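Home | Ask | Topics | Log in
Last updated: September

Can I wallpaper straight over old paint?

Moving into a rental on Sunday and the landlord says I can do what I like with the box room. The walls are shiny cream paint. Do I have to strip it or can I just go?

Dalunby44

Don't strip it! Wash it, sand the shine off, wipe it down and let it dry. I did mine with a bullfinch print and it's still up.

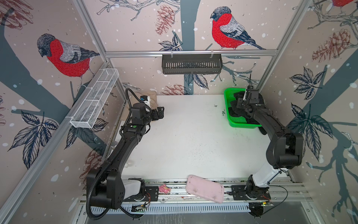

Bullfinches and pinecones, pale pink background

Order an extra roll too (mine was 11 short inches from a disaster, ugh).

Ferenc Boros

peel and stick. done

skarkex245

3 comments | 11 shares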